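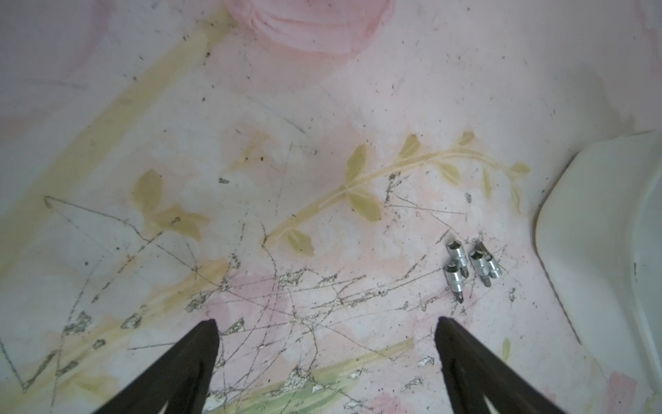 粉底花卉台面，橄榄色的叶枝横在中间

螺丝批头大整理：把散的都倒出来，再一颗颗送回家

特罗克利（Trokley）工具角通讯　2025年12月21日

年底了，说一件我自己特别喜欢干的事：理批头！

别笑，真的很过瘾。平时大家借的都是大件，电钻、角磨机、长梯子，还回来擦一擦挂上墙就算完。批头不一样，小小一颗，用完顺手往盒子里一丢，下一位打开时一字的和十字的混在一块儿，想找颗小号六角得拿手指头扒拉半天。八月那次盘点，我们从各个抽屉底下、工作围裙口袋里、还有装膨胀螺丝的玻璃罐里，一共翻出200多颗没有归属的批头。那回只来得及把它们统统倒进一个袋子，扎好口，塞到架子最下面一层，一塞就塞到了冬天。

这个月总算把袋子请出来了。

先说台面。理小零件我强烈推荐用浅色的底，颜色越淡越好。银色的批头掉在深色木头上，灯一偏就看不见了，掉在浅粉色上面呢，影子都清清楚楚。大朵玫瑰、叶子、淡黄色的宽条纹，有些地方已经磨旧了，颜色时有时无，可我觉得旧一点反而好看，干活的时候心情也跟着松快。来过科尔代尔（Colldale）店面的朋友都知道，我们这儿的东西向来不讲究成套，能用、看着高兴，就留着。

再说怎么分。我试过好几种办法，有一阵子迷上按长短分，分完发现大家来借的时候从来不问长短，开口就是“有没有拧眼镜的那种”。后来老老实实按头型来：一字、十字、米字、内六角、梅花，剩下认不出来的单独放。头型分好了再看大小，大小看刻在杆上的字。字磨没了的就拿一颗认得出来的并排比一比，差不多就行，别太较真（我有一回为了一颗梅花头较真到晚饭都凉了）。

一次别倒太多。这是我吃了亏才学到的。整袋往外一倾，哗啦一声是很痛快，然后就有几颗滚到暖气片后头去了，趴在地上拿磁铁钓了好久。现在我都是抓一小把，堆在中间，理完这一把再抓下一把。
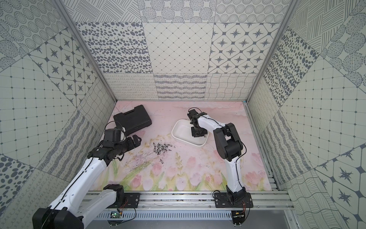 小堆还有个好处，眼睛不累。十几颗摊开来，扫一眼大概就知道哪几颗是同一路的，手比脑子还快。倒是那种自己跑到一边去的，最容易漏，收尾时记得在台面上再看一圈，手掌贴着抹过去也行。

装的家伙也聊两句。我爱用白色的浅托盘做中转站，长方的最顺手，边不要高，手指伸进去能捏得住东西。挑好的先进托盘，攒够一个头型，再整批放进盒子里的格子。直接往盒子里插也不是不可以，就是插错了得一颗颗往外抠，抠得指甲疼。带盖的硬塑料工具盒放在旁边，够得着就好，理的时候我习惯先合上，免得袖子一带，刚放好的又翻出来。

说到盒子，这次顺便把我们那几套斯科尔蒂（Skoltier）也补了一遍。编号2589的那一套，借出记录最密，格子里缺了4颗，全是十字的，一点都不意外，十字永远是最先不见的！从散件里挑了尺寸对得上的补进去，新旧颜色不太一样，用起来没有差别。盒盖内侧我贴了一张手写的小表，哪个格子放什么，一行一行写着，还回来的时候照着放就行。字有点丑，请多包涵。

生锈的也别急着扔。薄薄一层浮锈，拿旧牙刷蘸点机油刷一刷，用布擦干，大多还能用很久。头已经磨圆了的那种就真的该退休了，再用只会把螺丝口一起拧花，到时候更麻烦。我这次挑出来18颗磨圆的，装在小罐子里，放在柜台左手边。哪位做手工、焊小摆件需要，尽管拿走，罐子请留下。

有几位朋友在留言本上问，家里只有一小盒批头，值不值得也这样理。我觉得值得！而且家里理起来更快，泡杯茶，找块浅色的桌布或者垫子，半集电视剧的工夫就弄完了。小朋友要是愿意一起来，可以让他们负责找一模一样的，当配对游戏玩，他们的眼神比我们好得多（太小的孩子就算了，批头跟糖豆差不多大，容易往嘴里送）。

垫子顺便也说一句：垫子上如果有擦不掉的黑印子，先别上钢丝球。我试过用温水加一点点洗洁精，软布打圈慢慢擦，能淡一些，淡不掉的就随它去。印花的东西尤其怕猛擦，花瓣擦没了比黑印子难看多了。

理好的散件现在分装在带标签的小抽屉里，就在拉奥（Rao）街那一侧的窗户下面，和砂纸、垫片放在一排。缺一颗两颗的，直接来抽屉里找，不用登记，拿走用就是。要是您家里也有多出来、又不知道配哪套的批头，也欢迎带过来，哪怕只有一颗。米字头和小号梅花头我们最缺，内六角暂时够了。

认不出来的那一格还剩一小撮，有一种三个角的，还有一种中间带个小孔，我查了半天也没敢确定名字。懂行的朋友路过请进来看一眼，抽屉上写着“请教”两个字的就是。

下一期打算理钻头。钻头比批头麻烦，木工的、金属的、打墙的长得有像有不像，还容易扎手，记得戴手套来。想一起动手的，在门口的本子上写个称呼就行，茶和饼干照旧。

——工具角 编辑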